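Review: Dostora, the Space Salvage Fan Series You Should Be Watching

March
By Róisín Corrigan
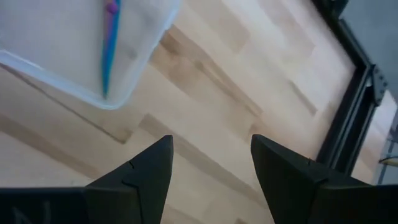

What it is

Dostora is a web series made by fans of old-school space adventure, set in a star system of their own invention, and I watched the whole first season in one sitting on a Tuesday night when I should have been asleep. Six episodes, each of them short enough to finish over a sandwich, and I can't remember the last time something made on weekends got me this excited!

The story follows a salvage pilot named Sirier (the ship is named after her grandmother, also Sirier, which causes some confusion in the first episode and then becomes a really good running gag). She picks up a distress call from a mining station that was shut down years before she was born. She goes in for the scrap, finds the station's lights still on, and by the end of episode two she's locked in with a crew that may or may not know what year it is.

Yes, you have seen derelict stations before. So have the people who made this, and they clearly love every one of them. What they bring to it is patience. The opener spends nearly its whole length on Sirier talking to herself while she tries to get a docking clamp to let go, and it's one of the best stretches in the season.

The cast

Mehwish Hashmi plays Sirier and she's wonderful. She does a lot with very little dialogue, and she's funny in a tired, end-of-shift way that makes you believe she has done this job for a long time. There's a moment in episode three where she realizes the station's cook has been setting a place for her at the table, and she just sits down and eats. No speech, no music. I rewound it twice.

Faisal Bugti is the station chief, Ghumman, and at first I wasn't sure about him. He plays it very stiff, and in the early scenes I took that for nerves. Stick with him. By the time you learn what Ghumman has been hiding behind the pump room door, all that stiffness makes sense, and his last scene with Hashmi is a knockout.

The rest of the crew are more of a mixed bag. A couple of the miners sound like they're reading off a card, and there's an argument in episode four that goes on far too long with everybody shouting over each other. I forgave it pretty quickly.

How it looks and sounds

Great, mostly! Director Narayanan Annamalai keeps things dark and close, so the corridors feel like they go on forever even though you start to recognize the same bend after a while. The exterior shots use miniatures, and I'm a sucker for miniatures. The station, Erness, has real weight to it when the ship swings past, and there's a slow approach in episode five that I would happily pay to see in a theater.

The digital effects are weaker. One explosion looks like it wandered in from another show, and the planet behind the station changes color between episodes – I went back to check, and it goes from rusty to nearly purple. I kind of like it now.

The score is by Daniyal Memon, who also edited, and it may be my favorite thing here. It's mostly low organ and some kind of plucked string, nothing like the big brass you usually get in fan productions. The theme over the end credits has been stuck in my head for days. If they put the soundtrack out I'll be first in line.

Sound mixing is the one area I'd ask them to fix before a second season. Dialogue in the helmet scenes is really hard to follow, and the captions don't always match what's being said. Turn it up, wear headphones, and keep your thumb near the volume for when the alarms go off in episode two. You've been warned.

Can you start anywhere?

No, and please don't try. Episode five opens with a flashback that gives away the biggest surprise of episode three, and the recap at the top of the finale is worse. Start at the beginning and skip the recaps altogether. There's also a 13-minute prologue, released separately, about the first salvage crew. Watch it last. It was made before the series and the acting is rougher, but the final shot hits a lot harder once you know who's on the other end of the radio.

I'd put it at ages 13 and up. There's not much blood, but the pump room scenes are scary, and my nephew, who talks a big game about horror, asked to have the hall light on afterward.

Verdict

Four and a half stars out of five. I'd take off a half for the helmet audio and I'd give it right back for that dinner scene if I didn't think they could top it. A second season is being written now, with Hashmi returning, and I've already started bugging my friends to catch up before it arrives.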